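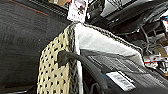 Cheap seats at a folk gig – will I hear anything?

posted by squeezebox_mum, 12/02/2025

I've booked two tickets for a fiddle and concertina trio at the Hoso in May, and I've only now looked at the seating plan (silly me). We're in row R, right under the balcony. The hall holds 381 and I'm told they hardly use any amplification. My dad's hearing isn't brilliant. Should I ring and try to swap, or am I fretting over nothing?

fenland_reels

Ring them! I sat under that balcony for a ceilidh band and the fiddle was fine, but all the chat between tunes was a mumble, and that's half the fun for me. They moved us forward at the interval without any fuss. Ask about the hearing loop as well – it only covers the front 100 seats or so.

Skivo

its fine, stop worrying

tunebook70

I'd go for the side aisle, left of the stage. Concertinas carry a lot better than people think, it's the quiet fiddle bits you lose further back. Swaps were free when I did mine, but you have to ask 30 days before the concert.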